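Work Systems and Automation
Unit 6 handout: Kitting cells and the kitter's job
Instructor: Lucienne Chevalier

Reading before class: Rosser, Task Allocation in Small-Lot Assembly, chapter 4. Bring your task sheets from Unit 5.

6.1 Background

Kitting is the collection of parts for one assembly order into one container. At the Gornimex control panel plant in Grultport, kitting was done by hand at four benches until the first cell was installed in November. A kitter read a pick list, walked to the racks, and filled a tray. The plant carries 214 part numbers in the kitting area and releases up to 400 kits per shift.

The plant's task study divided the manual job into five elements: read, walk, identify, pick, check. Only walk and pick were assigned to the cell in the first proposal. Identify was added later, at the request of the line supervisor.

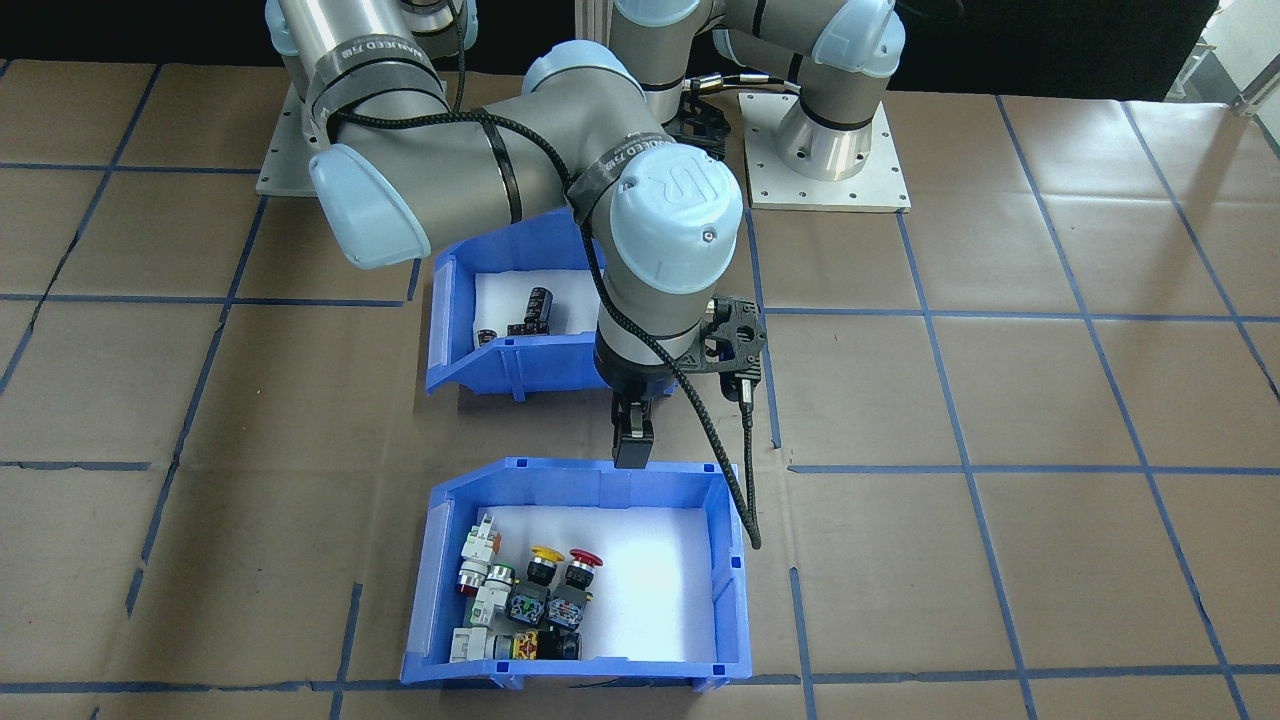 Task allocation depends on how parts are presented. A part that always arrives in the same position can be picked from a stored coordinate. A part that arrives in any position must be located first, and the grasp must be chosen for it. Presentation is therefore a labor question as well as a technical one: if parts must be lined up before the robot can take them, a person does the lining up. In the lower blue bin, push-button components and switch bodies share one half of the foam lining, with the other half left clear. The upper bin holds three capacitors, one of them on its side. For each bin, write down whether a two-finger gripper would need a different approach for each part, and who would do the sorting if it could not manage.

6.2 Changes in job content

Before installation, a kitter spent most of the shift walking and picking. After installation, the recorded duties were:

Refill bins and clear rejected parts
Respond to stops (failed grasp, part not found)
Approve new part numbers before release
Check the finished kit against the list

Physical load went down. Attention load went up and became irregular. Stops arrive in clusters, usually after a change of supplier or packaging. Two of the four kitters moved to the cell and two moved to final wiring. Pay grade was unchanged for the first year and was then reviewed.
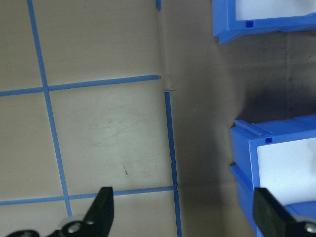
Irregular load is difficult to staff. One operator per cell is idle for long periods; one operator for three cells cannot clear a cluster of stops in time. Gornimex settled on one operator for two cells, with the second operator shared with receiving.

6.3 Skill and authority

Aled Rosser separates skill (what the operator is able to do) from authority (what the operator is allowed to do). At Grultport, operators were trained to adjust grasp settings but needed an engineer's sign-off to save them. Waiting for sign-off became the largest single cause of downtime on the night shift. The rule was changed so that operators could save settings for parts already approved.

6.4 Exercise

Use the Anulon worksheet. Assume a run of 2000 kits, 300 stops, and one operator for two cells. Calculate stops per kit, then state what else you must know to estimate the operator's workload. Propose a sign-off rule and name the person responsible at each step. Two pages maximum, due at the start of Unit 7.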